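El programa de apoyo entre iguales de Usteo abre 200 plazas nuevas para jóvenes

La noticia se esperaba desde mayo y por fin es oficial: el programa de acompañamiento emocional para jóvenes de Usteo crece, ¡y mucho! A partir de otoño habrá 200 plazas más en los grupos de apoyo entre iguales, abiertas a chicos y chicas desde los 13 años y sin necesidad de derivación médica.

Los grupos se reúnen los lunes por la tarde en el centro cívico Ollberg, con dos facilitadores jóvenes formados para ello y una psicóloga de guardia. Se habla de exámenes, de insomnio, de rupturas, de lo que salga (también de fútbol, que hay tardes para todo). El curso pasado pasaron por allí 300 participantes y la lista de espera no dejó de crecer.
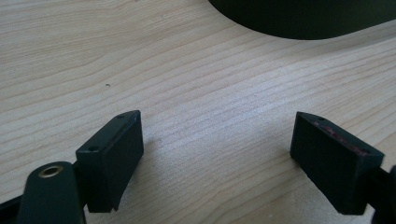 «Venían con un amigo, se quedaban callados una tarde entera y a la siguiente ya proponían tema», cuenta Sepehr Zarei, coordinador del programa, encantado con la ampliación. La asociación Flullever se encargará de formar a los nuevos facilitadores, muchos de ellos antiguos participantes que han querido volver.

Jamshid Hosseinzadeh, psicólogo y responsable de esa formación, pide que los institutos se impliquen y reserven una hora de tutoría para dar a conocer los grupos. Tres centros del barrio ya han dicho que sí.

La inscripción es gratuita y se hace en la recepción del centro, de 16.00 a 20.00 horas. Los menores de 16 años necesitan una autorización familiar firmada.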